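Visit Reports | Equipment and Capital Planning
April
By Lizelle Pillay

The planning office of Grellport Textile Services visited the Demia laboratory on Thursday to inform next year's equipment request. The question before us was whether towel handling by robotic arm should be entered as a purchase, a lease or a further year of study.

Aksel Ragnarsson received the delegation and explained that the work under way concerned towels on a green work surface. The arm is red and black, and the towel used is tan.
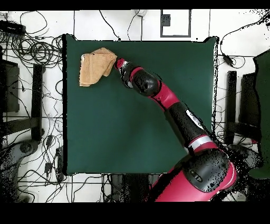
Our draft budget had treated the arm as the main expense. Mr. Ragnarsson advised us to plan separately for mounting, cabling, spare grippers and staff hours. Demia recorded 143 staff hours on setup alone – a figure absent from both quotations we hold. The Fogh quotation also leaves out operator training, which Temik prices at $3551 per site.
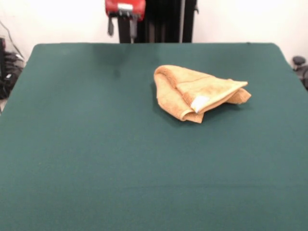 Hafþór Juhl thought the training line should be settled first, and said that he would sooner delay the order by a quarter than sign for a machine with one trained operator on the payroll. Preben Kvaran agreed in part, but asked that maintenance be given equal weight. The annual service contract stands at $2034, and the price is held for 86 days.

The delegation then reviewed floor space and power supply. Our finishing room would need one additional circuit, to be charged to the building account. 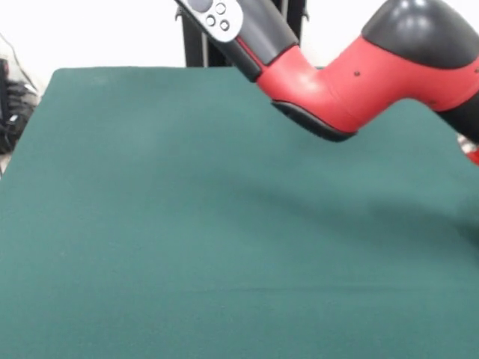

Should the office request funds for a second arm in the same year? The delegation recommends one arm only, with a second to be considered after two full quarters of use.

A revised request will be sent to Ásdís Hallgrímsson for review. Fogh and Temik have been asked to resubmit their quotations in a common format, with delivery and installation on separate lines.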